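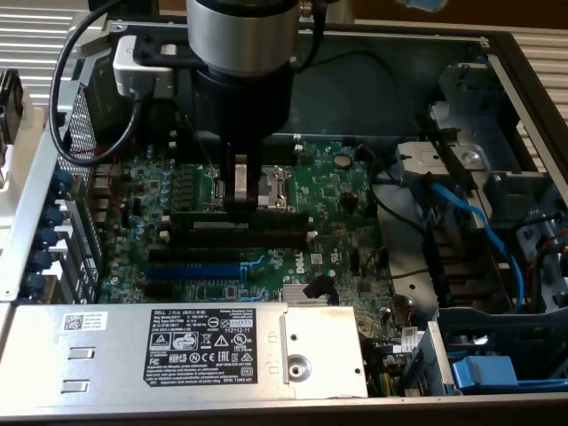

Peven Thermal Compound, 2 g syringe
Part number 1239
Made by Tzavaras
In stock

Overview
Specifications
Application
Removal
Storage
Reviews

Overview

Peven is a silicone-based, non-curing thermal compound for use between a desktop processor and its heat sink. It is filled with aluminum oxide and zinc oxide and contains no metal powder. It is supplied in a 2 g syringe with a push-on cap and a flat plastic spreader.

The compound is intended for service work: replacing a processor, refitting a heat sink that has been taken off for any reason, or renewing compound that has dried out in an older office machine. It is a medium-viscosity paste. It spreads under the pressure of a normal spring-screw or clip-mounted heat sink and does not need to be warmed first.

Peven is not an adhesive. It will not hold a heat sink in place and must not be used on parts that have no clip, screw or bracket. For small heat sinks on memory or voltage regulators with no mounting holes, see Skalton thermal tape.

Specifications

Base: silicone oil
Filler: aluminum oxide, zinc oxide
Color: light gray
Net weight: 2 g
Upper service limit: 200 °C
Electrically conductive: no
Cures: no
Solvent content: none
Odor: none to slight
Cap: push-on, reusable
Spreader: included, one per syringe
Carton quantity: 60 syringes

The upper service limit is the point above which the oil begins to leave the filler. No desktop processor runs near it. The figure is given for users who fit the compound to power resistors and similar parts, and it should be read as a limit for the paste alone. The part it is fitted to may have a much lower one.

We do not print a thermal conductivity figure on this page. The value depends heavily on test method, pressure and bond line thickness, and published figures from different makers are rarely taken the same way. The Tzavaras test sheet states the method used and is sent on request with any order.

Compatibility

Suitable for aluminum, plain copper and nickel-plated copper heat sink bases. Suitable for processors with a metal heat spreader and for bare dies. On a bare die the whole die surface has to be covered before the heat sink goes on, and the dot method described further down is not recommended.

Not for use in place of a thermal pad. Pads fill a gap that the heat sink was designed to leave. If a pad is removed from a chipset or memory part and paste is put in its place, the heat sink may not touch the part at all. Replace pads with pads of the same thickness.

Not for use with liquid metal residue. Clean the surface completely first.

Before you start

Shut the computer down, unplug the power cord and hold the power button in for five seconds. Wear a grounded wrist strap. Let the heat sink cool if the machine has been in use.

Look at how the heat sink is held before you loosen anything. Many business desktops use four captive spring screws that thread into the chassis or a plate behind the board. Others use push pins or a lever clip. Unplug the fan lead at the board and note which header it came from.

If the old compound has hardened, the heat sink may stick. Do not pull straight up. On sockets that hold the processor by its pins, a straight pull can lift the processor out of a closed socket. Turn the heat sink a few degrees each way until it comes free.

Removing old compound

Wipe off the bulk with a dry, lint-free cloth. Then use Grirero cleaning fluid or isopropyl alcohol on a fresh piece of cloth, working from the outside toward the center so that residue is not pushed over the edge of the heat spreader. Repeat until the cloth comes away clean. Allow both surfaces to dry.

Do not scrape with a metal tool. The plastic spreader supplied with the syringe may be used on stubborn material.

Old compound that has reached the board or the socket frame should be lifted with a dry foam swab. Fluid should not be run into an open socket. Paste on the contacts of a land-grid socket is a job for a repair shop – the contacts bend very easily and a swab will catch on them.

Application

1. Remove the cap and press out a small amount onto scrap card. The first part of the syringe can be slightly oily after long storage.

2. Place one dot on the center of the heat spreader. The dot should be the size of a small pea. For long, narrow heat spreaders use a short line along the longer side.

3. For a bare die, apply a thin film over the whole die with the spreader. The film should be even and just thick enough to hide the surface.

4. Lower the heat sink straight down. Avoid sliding it. If it has to be lifted again, clean both surfaces and apply fresh compound, as a second contact traps air.

5. Tighten the screws in a cross pattern, a few turns at a time, until each one stops. Do not overtighten.

6. Reconnect the fan lead. Check that it is clear of the blades.

7. Start the computer and read the processor temperature from the setup screen or a monitoring program.

There is no break-in period. A temperature that is far too high in the first few minutes points to a heat sink that is not seated, a fan that is not connected, or a protective film left on the base of a new heat sink.

How much to use

Too little compound leaves dry areas. Too much is pressed out at the sides, where it does no electrical harm but collects dust and makes the next service slower. If you want to check your amount, fit the heat sink, remove it, look at the spread, then clean and repeat with fresh paste. The imprint should reach close to the edges of the heat spreader with little or nothing over the side.

Cable routing after service

A heat sink job often means moving front panel leads and fan wires out of the way. Return each one to its original header and path before closing the case. Loose leads near the fan are a common cause of noise complaints after otherwise correct work. 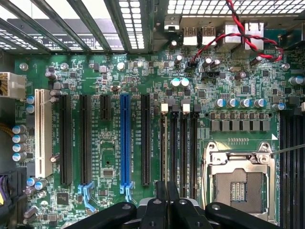
Edin Vukčević asks whether the compound has to be renewed at fixed intervals on a fleet of office desktops, or only when a heat sink comes off. He has been redoing every machine each March and wonders if the work is needed.

Our reply: a yearly change is not needed with this compound in normal office use. Renew it whenever the heat sink is removed, and otherwise when idle or load temperatures have risen and cleaning the fan and fins has not brought them back. Dust is the more frequent cause and should be dealt with first. If you keep records, note the load temperature directly after fitting and compare against that.

Storage

Store capped, tip down, at room temperature and out of direct sun. An opened syringe should be used within two years. Slight separation of the oil is normal. If the paste has turned dry or crumbly, discard the syringe.

Earlier stock had a screw cap. The compound inside is unchanged, and both versions carry part number 1239.

Safety

Keep away from eyes and food. Wash hands with soap and water after use. The paste marks fabric and is difficult to wash out. Wipe spills with a dry cloth first and then with cleaning fluid. The safety data sheet is available on request.

Ordering

Sold singly or by the carton. Cartons are not split. Orders above 200 syringes ship direct from Tzavaras and take longer – ask for a date before ordering. Opened syringes cannot be returned.

Related items

Grirero cleaning fluid, pump bottle
Grirero lint-free wipes
Skalton thermal tape, roll
Skalton thermal pads, assorted thicknesses
Replacement spreaders, bag of ten

Page last revised 6 January 2018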